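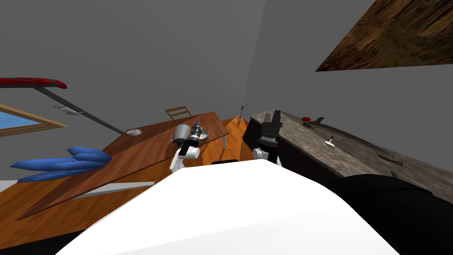
Woldemariam

22/08/2026
Kitchen scene, two arms, bowl task. Grasp flag fault.

Picked up where the July notes left off. The plan was to finish the bowl runs on the new Ranach build and move on to the dish. Didn't get to the dish. Run 46 was logged as a pass and should not have been, and the rest of the session went to finding out why.

What happened in 46: the arm went to the bowl, the close command went out, the grasp flag went true, the arm lifted and drove to the place pose, and the script wrote PASS. The bowl's position in the log does not change by a single digit from start to end. The arm carried nothing across the table and got full marks for it.

First thought was the scoring script, because I had edited it. Put the old version back and replayed the same seed. Same pass. Put the new one back.

Second thought was the contact model. Friction on the finger pads had been changed when the scene was moved over, and a slippery pad could let the bowl drop out early in the lift. But then the bowl would move at least a little, and there would be contacts in the log before the drop. There are none. The contact list is empty for the whole run. I should have opened that first and saved myself the time.

So the fingers never touched it. Checked the finger positions next. The close command is sent at step 201, and the measured gap between the fingers stays at the open value from there to the end of the run. The commanded gap goes to closed. The flag goes true on the same step.

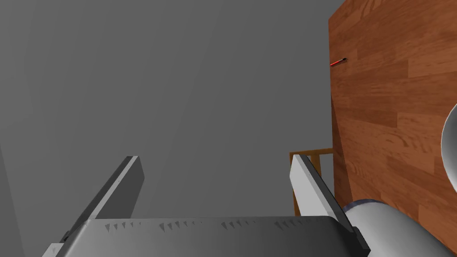 Why does the grasp flag go true when the gripper is still open? The flag is set from the commanded finger gap, and the measured gap is never read.

Found this in the Prenex gripper driver, in the part that decides a move is finished. It waits for the measured gap to stop changing, and a gripper that never starts moving passes that test right away. It then copies the commanded value into the state message. Everything downstream trusts the state message, including the script that scores the run.

That covers the false pass. It doesn't cover why the gripper stayed open, which is a separate fault. Traced the close command through the Trirnov bridge. The bridge drops any message older than the timeout, and the timeout in the scene config was 1000 microseconds. The old config had 2000. With both arms up, the close command on the slow runs arrives late and is thrown out. No warning is printed at the normal log level. At debug level there is one line, "stale cmd, skip", and it doesn't say which arm.

I can't find a note saying why the value was halved. If one of you did it for a reason, please write it in this book. I have put it back for now.

Reran the same seed with the old timeout and no other changes. The close command got through, the gap came down and contacts showed up in the log.

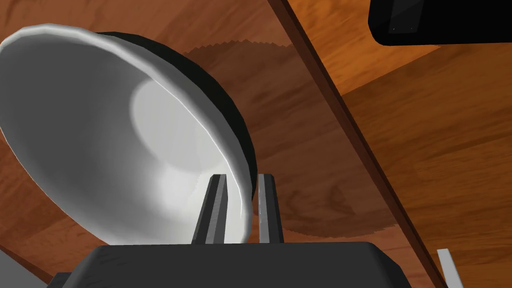

Gripper at the bowl, fingers on either side of the rim.

Left the false flag in place for that rerun on purpose, so only one thing changed at a time. Then fixed the driver:

- "move finished" now needs the measured gap to be within tolerance of the target, or contact on both fingers
- if neither is true by the end of the wait, it returns a fault and the arm holds where it is
- the state message carries the measured gap only
- the bridge prints dropped commands at the warning level, with the arm name

To test it I set the timeout low again and ran the seed. The driver returned a fault, the arm held, and the script wrote FAIL. Good. Put the timeout back.

The holding part matters outside the simulator. The driver code is the same one we load on the real bench, and a gripper that reports closed when it is open will also let the arm start a fast transfer move. In the other direction it's worse: a dropped open command would report open, and the arm would pull away with the part still clamped. I haven't seen that in any log but I don't see what would have stopped it. Please don't run the bench with the old driver. I taped a note to the controller.
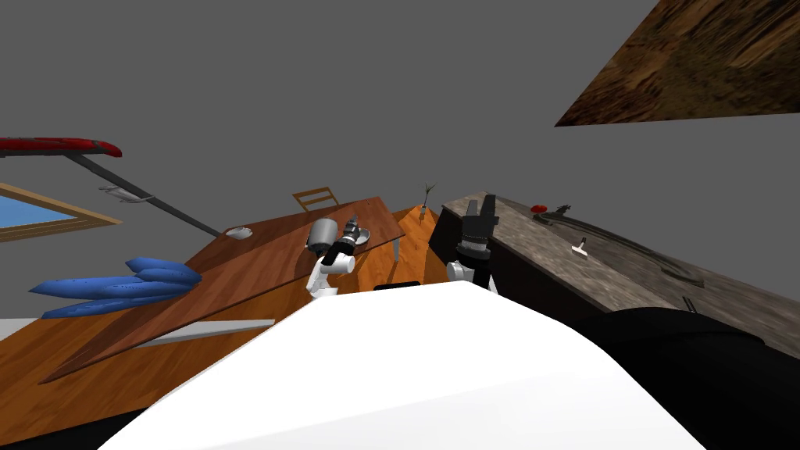 Woldemariam, arm control and simulation

Notes after the break. Went back through the stored bowl runs with a short script that flags any PASS with an empty contact list. It turned up more than 46, all from after the config change. I have not deleted them, only moved them to a folder called suspect_flag. Anyone who used the pass rate from those runs should take the number out until they are rerun.

Also checked whether the other arm is affected. Same driver and same bridge, so yes in principle, but it has no close command in the bowl task and its log has nothing to show either way. Needs its own test.

One loose end. On the rerun, the measured gap jitters for a few steps after contact before it settles. Could be the pad friction, could be the coarse collision mesh on the bowl. It stays inside tolerance, so I left it alone.

To do:
- rerun everything in suspect_flag on the fixed driver
- dropped-open test, simulator only
- close test for the second arm
- find out who changed the timeout
- dish task, still not started

Driver change is on the branch grip-measured, not merged. Wants a second pair of eyes on the wait loop before it goes to the bench.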